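10 February 2024

Hide glue vs. the Bondesura stuff, second round

Kirstin Gunn came back from Monddale with a jug of Bondesura wood glue and the claim that it holds on oily wood without any wiping down first. The label says the same thing. The label on the last miracle glue said it too, and I still have the chair that proves otherwise, in two parts, under the stairs.

Setup, so we can argue about it properly later. Lap joints, 12 pairs, all cut from the same teak offcut we've been hoarding since November. Half got the acetone wipe, half got nothing. Two glues, ours (the usual hot hide glue, fresh batch) and hers. Clamped for 48 hours in the back room. I wanted longer. Kirstin says the instructions allow far less and that I'm moving the goalposts. Fine, but I'd like to know what the joint does once it has settled down, and I don't much care what it does for a shop display.

Break test was the lever and the bucket of sand, same as last time. Yes, it's crude. It ranks things, it doesn't measure them, and I'm not going to write numbers next to it as if it did.

What happened: wiped joints, both glues, the wood tore before the glue line did. No news there. Unwiped hide glue let go early and clean, which we all expected. Unwiped Bondesura did better than I thought it would. Most of them held until there was some wood fiber on both faces. Two popped with almost no warning and left a shiny skin on one side, like old varnish.

Kirstin reads that as a win. I read it as a glue that works on oily wood when it feels like it. If I'm fixing somebody's deck chair I would still take the minute with the acetone.

Possible reasons for the two bad ones, in the order I believe them:
Those two came from the end of the board, where the grain is darker and it feels greasy under the thumb. Should have mixed the pieces up before gluing. Didn't. My fault.
Thin spread. Kirstin did those and was talking at the time.
Bad clamp. The old Semple clamp creeps, I've said so before, and it was on one of them. Don't remember which one. Write it down next time.

She also passed on a story that the Skitau yard has gone over to this glue completely and never wipes anything. I'd like to hear that from someone at Skitau. I'd also like to see the boats in five years.

Other things the label promises that I haven't seen yet: "sands like wood" (it gums the paper, see the scrap pinned over the bench), "invisible line" (visible, tan, on teak at least), and an open time that must have been measured in a refrigerator. Ours was dragging well before we got the second face on.

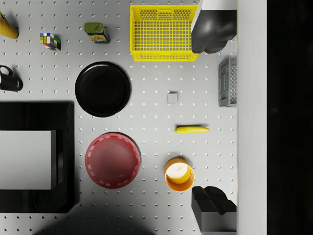 Next round, if we bother: same wood, pieces shuffled, one person doing all the spreading, no Semple clamp. I want a set left outside through the thaw before anybody breaks them. Kirstin wants to try 40 grit on the faces first, which I think just makes a rough surface with oil in it, but it costs us nothing to check. Glue pot needs cleaning before Monday. Sand bucket handle is going too.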